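Gremden House Residents' Association
Minutes of the May meeting, common room, 7:00 p.m.

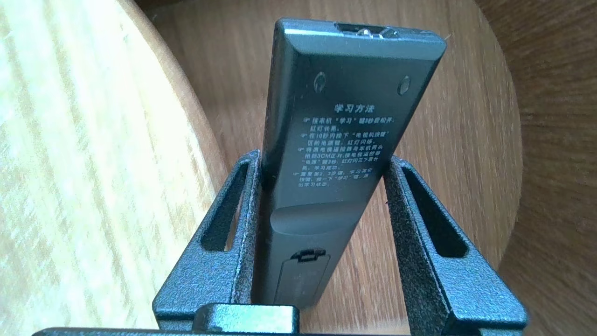

Rafail Nikolaidis asked whether the learning remotes could be set up once by the building and handed over ready to use, as most people on his floor had given up after the first try.

Item 1. Remotes for the common room and guest rooms
The replacement remotes are the learning type. The steps are printed on the back in Chinese only. An English version was read out and agreed as follows:
Press the learn key for three seconds until the red light stays on.
Within ten seconds, press the power key in the television learning area. The red light flashes.
Point the original TV remote head-to-head with the new one, about 3 cm apart, and press its power key for three seconds. The red light flashes three times and goes out when the key has been learned.
Repeat the second and third steps for other keys. Press learn once more to exit.

It was noted that this only works if the original remote is still around. Two guest rooms on the Jadham Street side have lost theirs. Rafail will ask the neighbors with the same model of TV if one can be borrowed for an evening.

Agreed: the English steps to be typed in large print and taped inside the door of each TV cabinet. Agreed: the building will set up the remotes before handing them out. Only power, volume, channel and input keys will be done for now.

Item 2. Batteries
The box in the hall closet is nearly used up. Economou quoted $100 for a mixed carton. Approved. Dead batteries go in the jar by the mailboxes and should not be put back in the drawer.

Item 3. Common room television
The picture still drops out in the evening. Brakateo looked at the wall socket and quoted $800 to run a new cable from the roof, or $1000 with a second outlet by the window. There was some discussion about whether the second outlet would ever be used. Decision held over until a second quote is in.

Item 4. Drawer under the TV
Contains old chargers, manuals and remotes for sets the building no longer owns. Anyone missing a charger should look there before the June meeting. The old remotes are to be kept until the setup under Item 1 is finished.

Item 5. Other business
The window latch by the bookcase is loose again. Added to the repair list.

Meeting closed at 8:10 p.m.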